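Integración continua: ¿un agente por proyecto o un grupo compartido?

heidrun_z
24 de abril de 2022
Hola a todos. Estoy revisando los pipelines de Bruvholm y quiero proponer cambios. Tenemos 5 agentes fijos, cada uno atado a un repositorio. La compilación completa tarda 69 minutos, y casi 40 son de espera en la cola. ¿Alguien ha pasado a agentes compartidos sin perder la caché de dependencias?
Gracias de antemano, Heidrun Zwahlen

tuva_ops
Nosotros lo hicimos en marzo. La caché va en un volumen de red y la clave es el hash del fichero de bloqueo. Funciona bien – pero hay que limpiar el volumen cada noche.

abreu77
No estoy de acuerdo con Tuva. Un volumen de red con muchos ficheros pequeños es muy lento. Yo dejaría los agentes como están y dividiría primero las pruebas de integración.
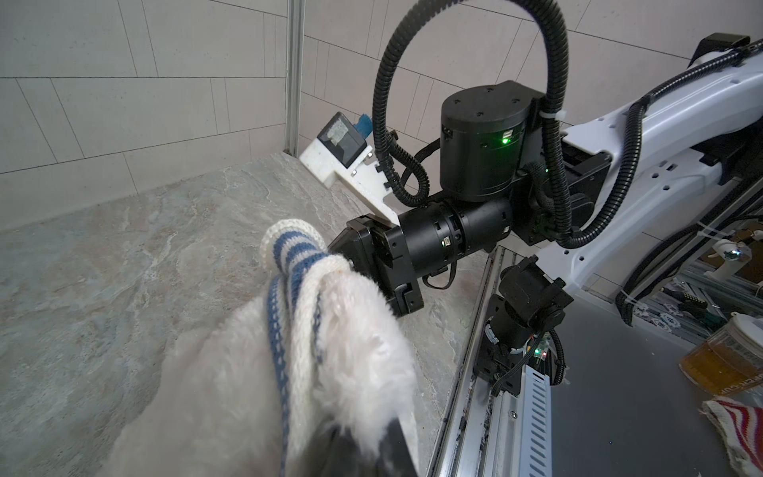

Respuestas nuevas

heidrun_z
Abreu, las pruebas ya están divididas en dos etapas. Son 860 y la mayoría necesita la base de datos, por eso no puedo separarlas más.

abreu77
Entonces mira si cada prueba crea su propio esquema. En Horkville perdíamos ahí más tiempo que en la cola.

tuva_ops
Eso sí lo comparto. Sobre el volumen, nosotros guardamos un solo archivo comprimido por clave y no noto la lentitud que dices.

heidrun_z
Voy a probar con dos agentes compartidos y dejo los otros tres sin tocar. Escribiré aquí los tiempos.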